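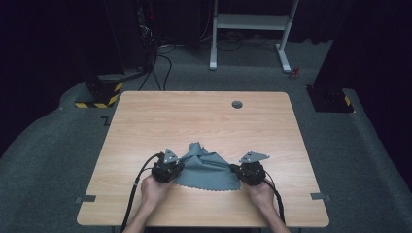
Deniz Güler
Hardware lead and dataset maintainer, Flerotham Robotics Lab

Prullance Cloth Handling Set, README

Prullance is a set of short demonstrations recorded with two hand-held grippers over a table. We collected it to compare two jaw plate designs on fabric before committing either one to the arms. It is released so that other groups can check our comparison or train on the recordings.

Contents

The set holds 2386 episodes. Of these, 1922 are the main collection and 464 are repeats, done with the plates swapped and everything else left alone. Another 90 episodes were dropped before release for sync faults, giving 2476 recorded overall. The dropped episodes are not in the download, but their IDs are listed in dropped.txt.

Each episode folder contains:

head.mp4 – colour video from the head camera
left.csv, right.csv – jaw opening and pose for each gripper
meta.json – plate type, cloth ID, task code, operator code
notes.txt – only present if the operator typed something

Hardware

Both grippers are corded, one per hand, with a black body and a triangular metal plate. We chose corded units after the wireless ones dropped samples whenever both hands were moving. The cables get in the way at times. Operators were told to run them off the front of the table and keep slack on the outside of each wrist, and most did. Where a cable crosses the cloth, the episode has cable_contact set to true in meta.json.

Plate A has a straight leading edge. Plate B, made to the Greria drawing, has a small radius on the leading edge and a slightly softer return spring. Both fit the same mount and can be changed with a 2.5 mm hex key. Please check the plate field and don't try to tell them apart from the video. At head camera distance the two look the same.

Tasks

T1: pinch and lift from flat
T2: gather toward the centre with both grippers
T3: fold edge to edge
T4: flatten a bunched cloth

The cloths are small, single-layer pieces. Several have pinked edges, including the grey-blue one used for much of T2. The zigzag hem catches on plate A more often than a plain hem does, so filter by edge_type if you are comparing plates. We did not do this in our first pass and had to rerun the numbers.

Results so far

On T1 and T3 we found no difference between the plates that we would stand behind. On T2, plate B needed fewer regrasps. On T4, plate A did better, mainly at getting under a corner. Plate B tends to slide over the top of a thin fold. We have fitted plate B to the arms for now and will look at T4 again once the new springs arrive.

Regrasps were labelled by hand. Two people labelled 492 episodes in common, and where they disagreed the lower count was kept. The labels for the rest are single-pass.

Known problems

Jaw opening on the left gripper reads slightly above zero when fully closed. The offset is constant within a session and is stored as left_zero in meta.json. It has not been subtracted from the CSV files.

Pose drifts when a gripper is held still for a long time. Trim idle stretches at the start of an episode before using the pose for anything.

The cable port near the back of the tabletop has caused false corner detections in our cloth segmentation. Mask it out.

Background lighting is dim and was not controlled. Exposure on the head camera was locked to the table.

The operator code is missing from the first batch of repeats. We can't recover it.

Changes

November: plate field corrected for one batch of repeats that had been entered backwards. If you downloaded the set before then, replace meta.json in the repeats folder. The video and CSV files are unchanged.

Licence and contact

Research and teaching use is fine. Ask first if you want to redistribute a modified copy. Send faults to the Flerotham issue tracker with the episode ID and the time in seconds.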